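Two-arm bench cell FAQ – setup, care and small repairs

I look after the two-arm cell at Niltis, and I get the same messages about it over and over, so I finally typed up my replies. If you're setting up your own copy of the bench, start at the top. If something just broke, skip down to the repair stuff.

What do I need to build first?

The board. Get it sitting flat before you bolt anything to it, because a board that rocks will make you chase calibration errors for a whole afternoon (ask me how I know!). Then the black breadboard goes on lengthwise, then the fixture plates, and the arms go on last. I leave every screw a little loose until all the plates are on, then snug them down in a second pass.

Do the tags matter, or can I put the plates anywhere?

They matter a lot! The Rindix config file goes by tag name, so if you swap N2 and N3 on the bench and forget to swap them in the file, the arm will happily reach for the wrong plate. I read the tags out loud against the file every time I move something. Feels silly, works great.

What should the layout look like when I'm done?

I keep the render from our Rindix model open next to me while I work. Your spacing can differ a bit as long as you re-teach the positions, but please keep the plates in the same order along the breadboard.
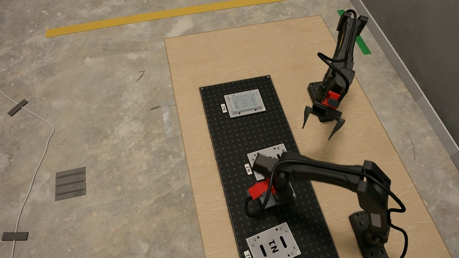 The layout in the simulator: grid tray at N2, one gripper over N3, the other open beside the breadboard.

Can both arms work over the breadboard at once?

Yes, but keep them on different plates. We have a keep-out rule in Rindix so that when one arm is over a plate, the other waits off to the side. Leave that rule on while you're setting up, even if it slows things down. For first runs I set the speed to 5 percent and keep a hand on the stop button. I only go to 100 after a full cycle has run clean.

How should I route the arm cables?

With slack! Leave a loop you can see, then move the wrist by hand through its whole range and watch the cable the entire time. If it pulls tight anywhere, redo it. Cables on the floor get taped down flat, and I check that tape every Thursday – it starts peeling at the corners long before it lets go.

How often do I re-teach the positions?

After anything gets bumped, moved or unscrewed. Otherwise we do it every 30 days. A full pass takes me up to 27 minutes, and most of that is the tray, where being a hair off really shows.

One gripper finger is sticking. Is it dead?

Probably not. Power down, wipe the fingers and the slide with a dry lint-free cloth, and move them gently by hand. No spray oil, please! It collects dust and you'll be back in a week with a worse problem. If it still sticks, check for a bent finger by closing the pair against a straightedge. Bent ones get replaced. I've tried straightening them and they never come back true.

Where do spare fingers and plates come from?

Ours come from Deltora, and the tray inserts from Lukoševičius. Order two of whatever you need – the second one always gets used.

My run is fine in simulation and misses on the bench. Help?

Look at the plate screws first, then the arm base screws, then re-teach. If it still misses, measure your real plate positions and compare them with the model. The simulator assumes a perfectly flat board, and yours may have picked up a slight bow over the winter. Ours had one in October, and a thin shim under one corner took care of it.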